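Hiboux : le point d'octobre

Les nichoirs à effraies de Wistgate ont été relevés avant l'hiver. Sur les 15 posés dans les granges du secteur, 5 ont servi cette année, tous du côté de la rivière. Babar Baloch a récolté 60 pelotes de réjection au pied des poutres. Leur tri a donné environ 107 crânes, surtout des campagnols, quelques musaraignes et un seul mulot.

La grange Moriarty change de toiture. Le nichoir sera déplacé sur le pignon est, trou d'envol vers les prés, et remis en place avant février. Merci de ne pas ouvrir les caisses d'ici là : les adultes y dorment parfois le jour.

Les fiches de relevé sont à rendre à Farzana Jatoi, de préférence sur papier, en notant la commune et l'état du plancher.

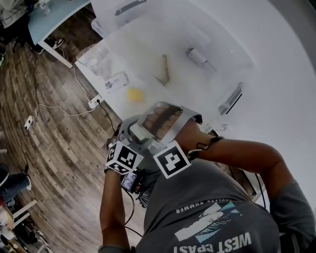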